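How many demonstrations before I retrain, and should I keep the messy ones?
Posted in: Robot learning / Data collection
January 2023

Stelano

Hi all! First time posting, long time reader. I'm teaching an arm to pick up small soft things and drop them in a tray, using plain imitation learning, and I am having way more fun with this than I expected. I drive the arm by hand with a leader arm, record the wrist camera and the joint positions, and train on whatever I've got overnight.

So far I have 68 episodes. The policy gets to the object nicely and then does one of two things: it closes a little too early, or it hovers above the object like it's thinking about it. When it hovers it can stay there until I stop it. I love watching it even when it fails, but I'd like it to fail less.

My setup: parallel gripper, one camera on the wrist, white table with walls on two sides. I reset the objects by hand between episodes. An episode takes me about as long as it takes to say "come on, come on, yes!" out loud, which my recordings thankfully don't include.

What I'd like to know:

Should I just keep collecting until I have a few hundred and then look again, or retrain every so often as I go?

I've thrown out every episode where I fumbled. Missed grasp, second try, that sort of thing. Was that right?

And does the look of the table matter? Mine is far from new. The top is scuffed all over, with gray scratches and smudges, and things find their way into the gap by the side wall and stay there. A friend said to cover it all with a clean mat before I record one more episode. I'd hate to start over.
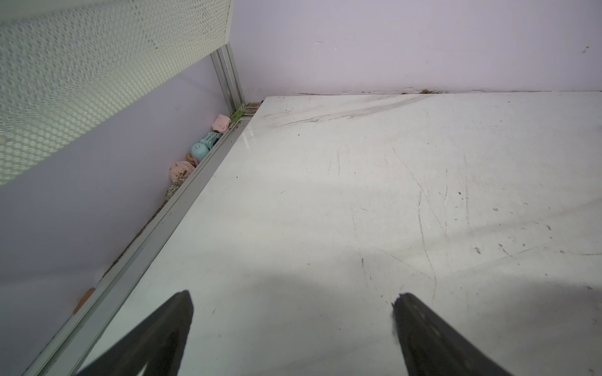
Rainer Voß wrote back that starting over would be the worst choice of the lot, and that the mat could wait until there was a reason for it. The rest of his reply is copied in below, as he posted it.

Rainer Voß

Keep your 68, they're fine! The background being ugly is no problem so long as it's the same kind of ugly when you run the policy. If you record on a scratched table and then test on a clean mat, you've changed the task on yourself. Same thing the other way round. Pick one and stay with it, or mix both on purpose and collect enough of each.

The thing I would look at is stuff that moves a bit between sessions. Scratches stay put. Loose objects along an edge get nudged, and if they're a similar color to what you're picking, the policy may start reaching for them. I had one that was supposed to pick up a sock and kept drifting toward a rag at the side. Very funny for one evening. So either clear the edges for good, or shuffle what's lying there so that it never lines up with the right answer. I like the second option better because it makes the policy tougher, but you have to really do it, every few episodes, and keep a note of it.

Now the fumbles. Please stop deleting them! A miss followed by a good second try is the best thing you can give it. Your hovering sounds to me like a policy that has ended up slightly off to one side, in a spot where none of your perfect episodes ever went, and has no idea what a person would do from there. Record some episodes where you start badly placed on purpose: too high, too far left, fingers turned a bit. Then fix it and finish the pick. What I do delete is anything where I gave up, or where I stopped to scratch my nose with the arm hanging in the air. That last kind teaches hovering all by itself. Check your recordings for pauses just before the grasp. I'd bet you slow down there to line things up. Most of us do.

As for when to retrain, I'd do it every 50 or so at your stage. Training is cheap next to your time at the leader arm, and each run shows you where to aim the next batch.

Good luck, and post a clip when it works!

Girncombe

just get more data. i had 54 and it was hopeless, got to 800 and it was great. didn't change anything else

also turn the lights up

Dirceu Seixas

I agree with nearly everything Rainer said and would like to add a few things, having done a lot of this with cloth, which I think is the most enjoyable material in the world to teach a robot to handle.

800 will probably work, but if they're all the same easy pick from the middle of the table you'll be tired and the corners will still fail. I divide the table into a grid on paper (on paper, not on the table, or the camera sees it) and tick off where each object started. After two sessions my ticks were all in one clump near my right hand. I had no idea I was doing that. Include the spots near the walls too, if you ever want it to pick there, and take those slowly the first time. The fingers need room to open.

For the early closing, check that the gripper command and the camera images are lined up in time. Mine were up to 3 images apart for a whole month and I blamed the network. Play an episode back next to the recorded gripper value and watch the moment the fingers start to move. If the number changes before the picture does by more than a hair, fix that before collecting anything else. You can usually repair the old episodes by shifting them, so nothing is lost.

One small habit I'm fond of: I give every session a name and write two lines about it. My current one is called Hầu, and the two lines say that the curtains were open and the gray cloth was new. When a later run does something odd, those notes are the first place I look.

Keep a few episodes out of training as well, and never peek at them while you tune.

Stelano

Oh this is wonderful, thank you! I went through my recordings and yes, there's a pause before nearly every grasp. I do it without noticing. The timing was off too, by one image, so that's going to be shifted tonight.

I'm leaving the table as it is and starting a batch of bad starts. I'm calling it Starkley and it already has its two lines. Will retrain at the end of it and post the clip in February, good or bad!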